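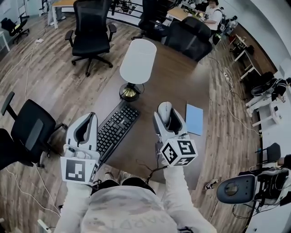

The mouse in the right gripper, at the desk with the lamp.

On 18/06/2022 I went to the open day of Verell in Istunmont. I had wanted to see this place for a long time, and my colleague Pin-yu Liu had a free place in her car, so I did not need to think twice.

I expected a big robot behind a fence. Instead, the teaching is done by people. You take one gripper in each hand, and you do a simple job at a desk, for example you lift the mouse and put it down beside the keyboard. The black and white squares on the white cubes tell the system where each gripper is. Later the robot learns from these recordings. Itsuki Shimada, our guide, told us they had 3,262 good ones before the open day, and that they throw away more than I would have guessed.

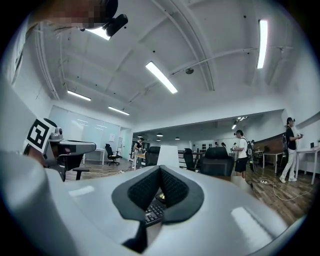

Then it was my turn, and I was quite nervous. The grippers are lighter than I thought, but the fingers close a little later than your own hand wants. My first 2 tries were bad. Mr. Shimada said I should move slowly and look at the object, and not at my hands - the same advice my driving teacher gave me in Adville, many years ago.

I asked if a lamp is more difficult than a mouse. He said that soft things are the worst, especially socks, and that they plan to begin with cloth in December. Pin-yu wanted to know about the wages of the people who record all day. He answered that they change tasks often and take a break after every 5 recordings, but he did not tell us the wages.

We had to leave before the last talk. I have still the program with me, and I will write to Mr. Shimada to ask for the slides.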